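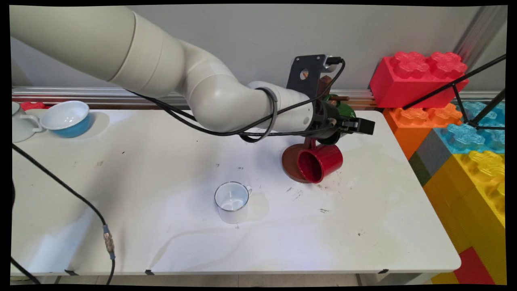
짝이 안 맞는 컵을 변호함

하얀 바탕에 파란 테두리를 가늘게 두른 법랑 머그를 보면 저는 거의 자동으로 기분이 좋아집니다. 거기에 빨간 머그와 초록 머그가 있고, 바깥이 파랗고 안은 하얀 그릇까지 한 상에 모이면 더 말할 것도 없고요. 세트로 산 물건들이라면 이런 색 조합은 아마 나오지 않았을 겁니다. 누가 매장에서 이대로 골라 담았다면 점원이 한 번쯤 "같은 색으로도 있는데요" 하고 말을 걸었겠지요.

저는 오래전부터 컵은 짝이 안 맞을수록 좋다고 주장해 왔습니다. 집들이에 가면 그 집 찬장부터 구경하고 싶어 안달이 나는 사람이기도 하고요(물론 허락을 받고 엽니다). 같은 모양의 흰 컵이 줄을 맞춰 서 있는 찬장도 예쁘긴 합니다. 그런데 색도 높이도 손잡이도 제각각인 찬장을 열면 일단 웃음이 나고, 주인한테 물어볼 말이 줄줄이 생깁니다. 이건 어디서 났어요? 이건 왜 손잡이가 이렇게 작아요? 그러다 보면 물 끓는 시간이 금방 지나갑니다.

세트가 나쁘다는 말은 아닌데

결혼할 때 저희도 세트를 샀습니다. 연한 회색에 유약이 매끈한, 흠잡을 데 없는 컵이었어요. 첫해에 하나가 깨졌고 이듬해에 또 하나가 깨졌습니다. 그때마다 이상하게 마음이 무거웠습니다. 컵 하나를 잃은 것치고는 너무 무거웠어요. 남은 컵들을 볼 때마다 빈자리가 먼저 보였으니까요. 결국 같은 제품을 다시 사려고 찾아봤더니 이미 단종이었고, 비슷한 회색을 사서 옆에 세워 두니 그 미묘한 차이가 더 거슬렸습니다.

짝이 안 맞는 찬장에는 그런 일이 없습니다. 초록 컵이 깨지면 초록 컵이 아쉬울 뿐이고, 그 자리에는 무슨 색이 와도 됩니다. 노란색이 와도 되고 줄무늬가 와도 됩니다! 저는 이 느슨함이 정말 좋습니다. 매일 손에 쥐고 뜨거운 물을 붓고 설거지통에 넣는 물건인데, 쓸 때마다 긴장해야 한다면 좀 억울하잖아요.

손님이 왔을 때도 그렇습니다. 똑같은 컵에 커피를 따라 거실에 내놓으면 십 분 뒤에는 어느 게 누구 것인지 모릅니다. 색이 다르면 헷갈릴 일이 없습니다. "나는 빨간 거" 하고 한마디만 하면 끝이에요. 조카들은 아예 현관에서부터 색을 찜하면서 뛰어 들어옵니다. 가끔 싸우기도 하는데, 그건 인정하겠습니다. 초록이 유난히 인기가 많습니다.

법랑 이야기를 조금만

법랑 머그에 대해서는 할 말이 많아서 줄이느라 애를 먹었습니다. 우선 가볍습니다. 쇠 위에 유리질을 입혀 구운 것이라 떨어뜨려도 산산조각이 나는 일은 드물고, 대신 모서리의 칠이 톡 떨어져 나갑니다. 그 자리에 검은 점 같은 흠이 남는데 저는 그것까지 좋아합니다. 언제 어디에 부딪쳤는지 기억나는 흠도 있고 도무지 모르겠는 흠도 있습니다. 다만 입이 닿는 쪽이나 안쪽이 크게 벗겨졌다면 마시는 용도로는 그만 쓰시는 게 좋습니다. 저는 그런 컵에 연필을 꽂습니다.

단점도 있습니다. 얇은 쇠라서 뜨거운 걸 부으면 테두리가 무섭게 뜨거워집니다. 처음 쓰는 사람은 꼭 한 번 입술을 데어요. 저는 녹차를 마실 때 물을 80도까지 식혀서 붓는데, 법랑 머그를 쓴 뒤로 이 습관이 훨씬 잘 지켜집니다. 성미 급한 사람에게는 권하고 싶은 컵입니다. 전자레인지에는 넣으면 안 되고요. 식은 커피를 데워 마시는 분이라면 도자기 머그가 옆에 하나 있어야 합니다. 그러니 찬장에 여러 종류가 섞여 있는 게 역시 이롭다는 제 주장으로 다시 돌아오게 되네요.

크기는 300밀리리터쯤 들어가는 것이 제 손에는 맞습니다. 그보다 크면 마지막 몇 모금이 늘 식어 있고, 작으면 자꾸 일어나야 합니다. 하지만 이것도 사람마다 다르니 온 식구가 같은 용량을 쓸 이유가 없습니다. 남편은 국그릇만 한 머그를 쓰고, 저는 그걸 볼 때마다 저게 컵인가 싶지만 본인은 대단히 만족스러워합니다.

프리르닌의 머그 선반

제가 사는 동네에서 조금 떨어진 곳에 프리르닌이라는 중고 그릇 가게가 있습니다. 컵을 좋아하는 분께는 위험한 가게입니다. 안쪽 벽 선반에 낱개 컵만 모아 두었는데, 세트에서 혼자 떨어져 나온 것들이라 대부분 값이 거의 1,000원밖에 안 합니다. 처음 갔을 때는 한 시간 넘게 서 있었고, 나올 때 손에는 빨간 머그 하나가 들려 있었습니다. 안쪽이 짙은 색이라 커피 물이 들어도 티가 안 난다는 게 결정적이었어요.

가게를 하는 마유 아라이 씨는 저와 의견이 조금 다릅니다. 접시는 짝이 맞아야 한다는 쪽이에요. 포개 두었을 때 높이가 맞고 흔들리지 않아야 부엌에서 일이 편하다는 겁니다. 듣고 보니 맞는 말이라 저도 접시에 대해서는 목소리를 좀 낮췄습니다. 크기가 어중간하게 다른 접시들을 쌓아 두면 정말 덜그럭거리고, 맨 밑의 것을 꺼낼 때마다 탑을 통째로 들어야 하거든요. 컵은 원래 잘 쌓지 않으니 사정이 다릅니다. 마유 씨도 컵까지는 양보해 주었습니다.

받침 접시는 어떠냐고 묻는 분도 있을 텐데, 저는 갈색 받침 하나를 아무 컵에나 받쳐 씁니다. 갈색은 참 너그러운 색이에요. 흰 컵 밑에 놓아도 빨간 컵 밑에 놓아도 그럭저럭 어울리고, 티스푼에서 떨어진 홍차 방울도 표가 덜 납니다. 받침이 굳이 컵과 한 몸일 필요가 있을까요? 비스킷 접시로도 쓰고 티백 놓는 자리로도 쓰다 보면, 받침은 그냥 작은 접시라는 생각이 듭니다.

식탁은 하얀 편이 좋더라

색이 제멋대로인 그릇을 쓰면 상이 어수선하지 않느냐는 걱정도 자주 듣습니다. 저는 그럴 때 상판이 하얀 식탁을 권합니다. 바닥이 조용하면 위에서 빨강과 초록과 파랑이 아무리 떠들어도 괜찮습니다. 하얀 식탁은 얼룩이 잘 보이는 게 흠인데, 컵 밑에 남은 희미한 자국이나 자잘한 점 같은 건 저는 그러려니 합니다. 하루에 몇 번씩 차를 마시는 집 식탁이 새것 같으면 그게 더 수상하지요.

하얀 주전자나 물병이 하나 있으면 더 좋습니다. 색이 많은 상에서 흰 그릇 하나가 가운데를 잡아 주는 느낌이 있어요. 저희 집에서는 우유를 따르는 작은 주전자가 그 역할을 맡는데, 꽃이 생기면 꽃병이 되고 팬케이크 반죽을 할 때는 반죽통이 됩니다. 반죽통으로 쓴 날에는 바로 씻어 두어야 합니다. 주둥이 안쪽에 밀가루가 굳으면 칫솔 말고는 방법이 없습니다.

남의 집 컵으로 마시는 즐거움

재작년 여름, 구스텐데일에 사는 지젤라 카브랄의 집에서 며칠 신세를 진 적이 있습니다. 그 집 부엌에는 같은 컵이 한 쌍도 없었고, 아침마다 누가 무엇을 골라도 상관없었습니다. 저는 첫날 아무 생각 없이 손잡이가 작은 법랑 컵을 집었는데, 다음 날 아침에 내려가 보니 그 컵이 제 자리에 놓여 있더군요. 별것 아닌 일인데 어찌나 반갑던지, 돌아오는 길 내내 그 컵 생각을 했습니다. 세트였다면 그렇게 하룻밤 만에 내 컵이 생기지는 못했을 거예요.

그래서 저는 집에 손님이 며칠 묵으면 첫날 저녁에 찬장을 열어 두고 고르게 합니다. 고르는 데 한참 걸리는 사람도 있고, 보지도 않고 맨 앞의 것을 집는 사람도 있습니다. 친정어머니는 매번 다른 것을 고르십니다. 어느 쪽이든 구경하는 재미가 큽니다.

혹시 찬장을 한번 바꿔 보고 싶은 분이 있다면 멀쩡한 세트를 내다 버리지는 마세요. 그건 너무 아깝습니다. 하나가 깨질 때까지 기다렸다가 그 빈자리에 마음에 드는 엉뚱한 색을 하나 들이면 됩니다. 처음에는 혼자 튀어 보이겠지만 두어 달만 지나면 식구 중 누군가가 꼭 그것만 찾습니다. 저희 집에서는 그게 초록 컵이었고, 요즘은 아침에 먼저 일어나는 사람이 가져갑니다. 저는 내일 여섯 시에 일어날 생각입니다.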